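Apr 4, 2024 - Ewurabena Nutsugah
Filed under: Workshop notes / Hip-hop archive / Tapes

Cassette transfers, day 4 of the Kodunley radio boxes. Got through the rest of box B, started C. Slow morning, the Midtbø deck was eating the leader on anything longer than 90 mins so swapped back to the old deck after the second one. Cleaned heads, demagnetised, pinch roller still a bit shiny. Needs replacing before June or we'll be hearing wobble on everything.

Tally so far: 105 tapes in the donation, 38 transferred and checked. Labels are a mess. Half say "FRI SHOW" and nothing else. Please don't guess dates from the inlay cards, she reused cards all the time - go by the adverts and the weather if there is any. Tape C3 has a jingle for the Ciltville roller disco and that only ran one summer, so good anchor.

Best thing today: C5 side A. Full interview with the Usava crew, backstage, before the first album. Two of the MCs argue for ages about who wrote the hook on the single, and the presenter just lets them go. She's so good at that. Never read anywhere that the hook was disputed. Side B is the freestyle session, badly clipped in the first few minutes, then someone turns the mic down and it's lovely.
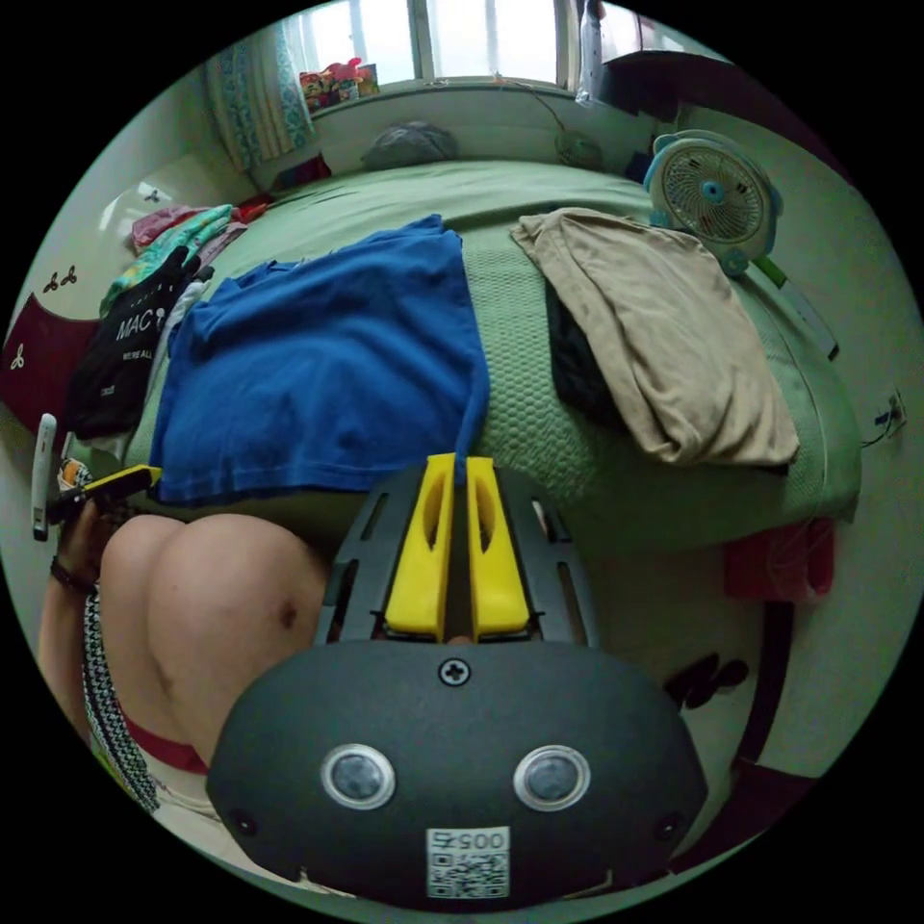

Levels. I've been setting peaks at -6 and leaving them, no noise reduction on the master copy. If you want a cleaned-up listening version make it from the copy and put LISTEN in the filename. Found two yesterday where somebody had de-hissed the master. Not cross, just don't.

Azimuth on C4 was well out, all the hi-hats had gone to mush. Tweaked by ear in mono till the top came back, then put it back where it was. Wrote the setting on the tape sheet, but the pen ran out halfway so check its readable.

Rights stuff: presenter is happy for us to put up the talk parts. Music is another matter. Clips of 65 seconds max on the site for now, fade in and out, nothing from the unreleased demos at all. C7 and C8 are demos I think - havent played them through.

To do
- pinch roller, and order two while we're at it
- splice C2, snapped right at the start, tape is fine otherwise
- transcribe the hook arguement, word for word
- ask presenter who the third voice is on C5
- backup drive is nearly full again

Stopped at C6. Deck left off, covers on.

Get new finds from the archive in your inbox once a month. Sign up to our newsletter. You can unsubscribe at any time.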